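9/16/19

Most of August went into a question that sounds too small to write up: given one wrist image, can a classifier tell whether the gripper is holding a zipper pull or is only closed against the cloth next to it? I'm writing it up anyway. The answer changed how we label everything else, and I'd like to have it somewhere other than my notebook.

Background for people who haven't followed the earlier posts. The Oltura bench in Covbridge has two arms on a shared base, each with a parallel-jaw gripper and a wrist camera, plus a camera looking down on the table. The task family is soft containers: bags, sleeves, cases, anything with a closure. The policies are trained by imitation from teleoperated demonstrations. For opening a zipper, the failure that dominated our logs was a false grasp. The fingers close and the arm begins the pull motion with fabric between the tips, or with nothing between them at all. The finger position reading doesn't help much. A pull tab is thin, a fold of twill is thin, and the encoder noise covers the difference.

The usual fix is to infer grasp success from what follows. If the slider moves, the grasp was good. That is a fine training signal and a poor runtime signal. By the time you know the answer, the bag has been dragged across the table and the next attempt starts from a pose that isn't in the data.

So the experiment was to treat grasp state as a perception problem at the moment of closing. We took 800 wrist frames from existing demonstrations, sampled at the first timestep where the finger velocity drops to zero, and labeled each one by hand. 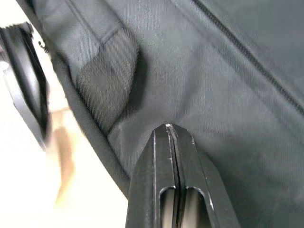 The label set went through a few versions. We started with held / not held, and that lasted one afternoon. Too many frames were impossible to call, and the labelers resolved them in different directions. The final set has 3 classes:

- **pull**: the pull or slider is between the fingertips
- **cloth**: fingertips in contact with fabric, no pull between them
- **unknown**: contact point hidden, blurred, or out of view

The unknown class is the part I would defend hardest. Forcing a decision there teaches the classifier to guess from context, and the context in this data is heavily correlated with the outcome. Teleoperators are good at their job. If the zipper is near the fingers, they usually got it. A binary classifier trained on our first labels learned that visible teeth close to the gripper meant success, and it scored well on the held-out split for exactly that reason. It did badly on policy rollouts, where the arm is often close to the zipper and has missed it.

### Sampling

Sampling turned out to need more care than labeling. "First timestep where the finger velocity drops to zero" is a clean rule on paper. In practice it also picks up every moment when the fingers stop opening, every idle stretch, and every pause while the operator repositions. The wrist camera keeps recording through all of it, and a fair part of what comes out has no bag in it.

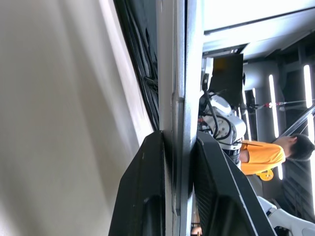

*Wrist view, fingers open, with the other arm beyond the metal column.*

Frames of that kind went into the first batch as unknown, which was my mistake. It made the unknown class easy in the wrong way. The network separated "bag in view" from "room in view" almost immediately, the accuracy on unknown went up, and the hard cases inside the class were ignored. We added a gate before the classifier: commanded width below a threshold, and the wrist pose inside a box above the table. Anything outside the gate is dropped and gets no label. After gating, we refilled the set from other demonstrations to get back to the same size, then relabeled everything from scratch.

Emmanuel Sang wrote the gating code and also argued for relabeling instead of patching. I was against it on grounds of tedium. He was right – the labels we had made before the gate were looser on the cloth class as well, probably from fatigue, and mixing the two passes would have put a labeling artifact into the training set.

### What the image has to contain

The wrist camera is mounted close. At contact distance the fingers rise from the bottom of the image and the bag takes up most of the rest. Field of view isn't the limit at that range; dark hardware on dark cloth is. The fingers are black, the bags we used most are black or charcoal, and most of the pulls are black too. We expected this to be fatal and ordered a set of colored finger pads from Dunstan to get around it. They're still in the box.

What saves the classifier is specular detail. Coil teeth catch light as a row of small dots, and that row is a strong geometric cue. If the row runs into the slot between the fingers and stops there, the slider is probably in the slot. If the row passes to one side of the tips, it isn't. A person labeling the frames uses the same cue without thinking about it much.

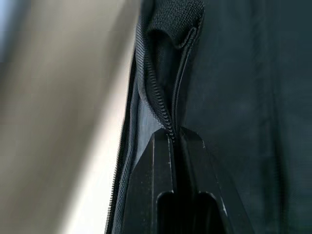 Photo: Oltura, Covbridge bench, wrist camera

Occlusion maps back this up, with the usual warning that occlusion maps are easy to over-read. Masking the fingertip region lowers confidence in every class. Masking the chain just above the tips takes most pull frames to unknown, which is the behavior I wanted. Masking the background changes very little after gating. Before gating, it changed a lot.

Two things that did not matter:

1. Input resolution above the size we already use for the policy. I had assumed the teeth would alias away at low resolution. They do at arm's length, but the state is only queried at contact.
2. Color. A grayscale model performed the same within run-to-run variation. We kept color so that the encoder weights can be shared with the policy.

One thing that did: brightness augmentation has to be mild. The strong setting we inherited from an older project crushed the dark end of the range, and on a dark bag that is where all the information sits. With the inherited setting, the pull class was barely better than the prior. I lost several days to that before I looked at what the augmented images looked like. Please look at your augmented images.

### Second view

The obvious objection is that there is already a camera above the table, so why not fuse it? We tried. The top view is useful for where the bag is and how it is lying, and for which arm should do what. For grasp state it contributes nearly nothing on its own. The gripper body covers the contact point in most poses, and when the other arm is moving through the same view there is motion blur on top.
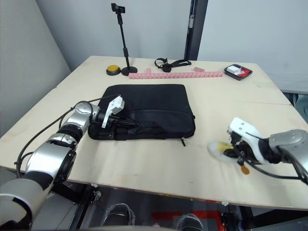
Fusion did help in one narrow case. When the fabric bunches under the fingers, the wrist view alone tends to report pull with high confidence, as the fold brings a stretch of zipper up into the slot. From above, a bunch of that kind changes the outline of the bag near the gripper. A late-fusion model picks up some of those. It also makes new mistakes on soft straps lying near the closure, and at this dataset size the two effects cancel. I have left fusion out of the version we're running.

I'd like to revisit this with the bunching labeled explicitly. At present it is folded into cloth or pull depending on whether the pull is also caught, and a grasp that has both is a real category. The arm can sometimes complete the motion with a pinch of cloth in the jaws, and sometimes it jams the slider. Treating those as the same as a clean grasp is a simplification I'm not happy with.

### Use at runtime

The classifier runs once, at closure. Pull means continue. Cloth means open, back off along the approach axis, and let the policy try again. Unknown triggers a small lift, then a second query. If the second query is also unknown, we treat it as cloth. The lift is crude but it usually moves the contact point enough to change the view, and when it doesn't, retrying costs less than dragging.

Compared with the same policy running without the check, false pulls mostly disappear on the bags that are in the training data. On the 4 bags we held out, the improvement is smaller but it goes the same way on each of them. The worst was a case with a reverse coil zipper, where the teeth face inward and the main cue is missing. The classifier said unknown on most of those, and I count that as correct behavior even though the task success rate on that bag didn't move.

Total time per attempt went up slightly. Total time per opened bag went down.

### Loose ends

- Inter-labeler agreement was good on pull and cloth, weak on unknown. The confusion was mostly between unknown and cloth. I don't know how much of this is the images and how much is the instruction sheet, which went through too many edits.
- The gate is tuned to our table height and will need redoing for the other bench.
- I have the labels in the Rulitz annotation format at the moment. If I release them I'll convert to plain CSV first, as the export drops the frame index when two labels share a timestamp.
- The finger tips are scuffed, and the scuffs are visible in the wrist images. I haven't tested whether the model has attached itself to them. Swapping in a new pair of fingers would settle it, and that is the next thing on the list.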